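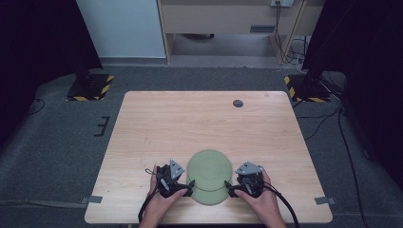
Plateaux de table Brendeo : questions fréquentes sur l'entretien

Peut-on poser un bol retourné directement sur le bois clair ?
Oui, si le bord est propre et sec. Soulever l'objet pour le déplacer. Un grain de sable pris sous le rebord suffit à rayer la finition.

À quoi sert le passe-câble rond ?
Au passage des cordons d'alimentation. Diamètre maximal de la fiche : 40 mm.

Comment traiter une trace sombre ?
Chiffon microfibre humide, savon neutre, dans le sens du fil. Si la trace persiste, gomme blanche sans appuyer. Ni acétone ni éponge abrasive.
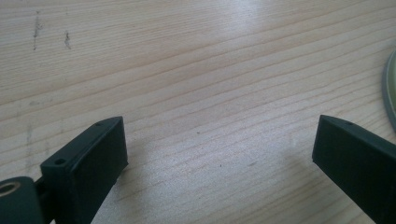
Traces gris-brun et petits points sombres sur un plateau clair. Le reflet masque une partie du veinage.

Faut-il poncer ?
En dernier recours, au grain 300, à la main. Réappliquer ensuite l'huile Trurkier et laisser sécher 8 heures.

Les points sombres isolés sont-ils couverts par la garantie ?
Non s'ils partent au nettoyage. Dans le cas contraire, écrire au service Wemance en joignant la référence du plateau.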